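Chapter 5
Cloth Before Cut: How Pattern Sells a Garment

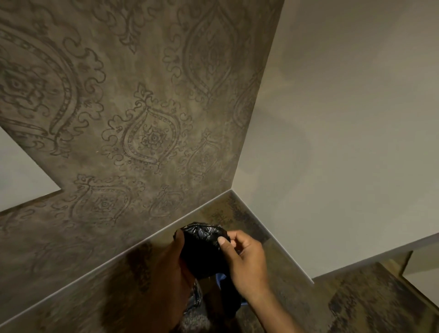 Most of us choose a shirt or a dress long before we have thought about how it is made, and if you have ever stood at a rack with your hand already on a sleeve, you know how quickly the choosing happens. Harvey Dufour, who bought prints for the Wescombe stores for many years, used to tell his new assistants that a shopper meets the pattern first and the neckline a good while later. Pattern also travels very freely between the closet and the rest of the house, and you can train your eye on almost anything. A wall with damask and paisley drawn in darker brown-grey outlines on a mottled ground, its medallions filled with curling scrollwork and small leaves, would give a print designer plenty to work with (and I can easily imagine the paisley on a scarf!). Once you begin looking at rooms this way, it is very hard to stop.

In this chapter we will spend our time on prints for everyday clothing: blouses, wrap skirts, lightweight dresses and the like. We begin with scale, meaning the size of the motif compared with the body wearing it, and then move on to the repeat, the distance a design covers before it starts over. A large repeat can look wonderful on the bolt and quite lost on a short sleeve, as the Langat blouse in our first case study will show. The case comes from Rosaire Ouellet's workroom at Deline, where the same blouse was cut in 2 versions of one print, and 440 of the smaller version were sold in June before the larger one had found its feet.

Before you read on, take a favorite printed garment out of your closet and lay it flat on the bed. Find one motif, put a finger on it, and follow the fabric until you meet that motif again. Write the distance down, and keep the note handy for the exercise on side seams.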